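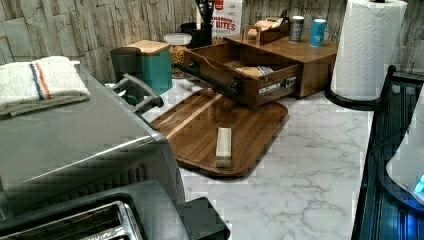
The breakfast end of the counter, organiser drawer open.

Worktop Gallery: does the tidy kitchen hold up?

I've read plenty of pages promising that a drawer box and a matching canister will sort out your mornings. I have my doubts. A kitchen in Istgate, done along the lines of the Kutico "clear counter" plan, seemed a fair place to look at the idea properly.

The plan wants everything you use before nine within arm's reach. Fine, but look how much that comes to. There's a toaster, a big steel appliance with a folded towel on top, a teal canister with a bamboo lid, a tub of what could be granola and a box of Cinnamon Bites against the tiles. The wooden organiser takes up the middle, and its drawer is meant to get small packets out of sight. Then there's a tray on top of it with more packets. I'd call that two homes for one sort of clutter.

I do like the drawer slide. Metal runners last, and I've thrown out cheaper boxes that stuck by November.

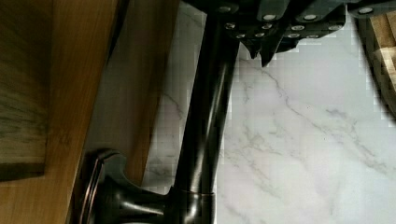

Dark bronze tap, with the wooden boards close by.

The tap is a handsome thing, though I'm wary of dark finishes in a hard water area. The plan says a wipe each evening will do. Maybe so, if you remember. Boards kept this near a tap worry me more: wood doesn't care for splashes, and a couple of patches on the front one look a bit worn already. I'd move both to the far end and give the toaster less room.

Would I pay 90 pounds for the full plan? Not yet.

Recent galleries
Ziltico larder racks, a second look
Munshi spice tins: 39 lids tested
Under the sink in 23 pictures

Contact us | Copyright Worktop Gallery | Back to top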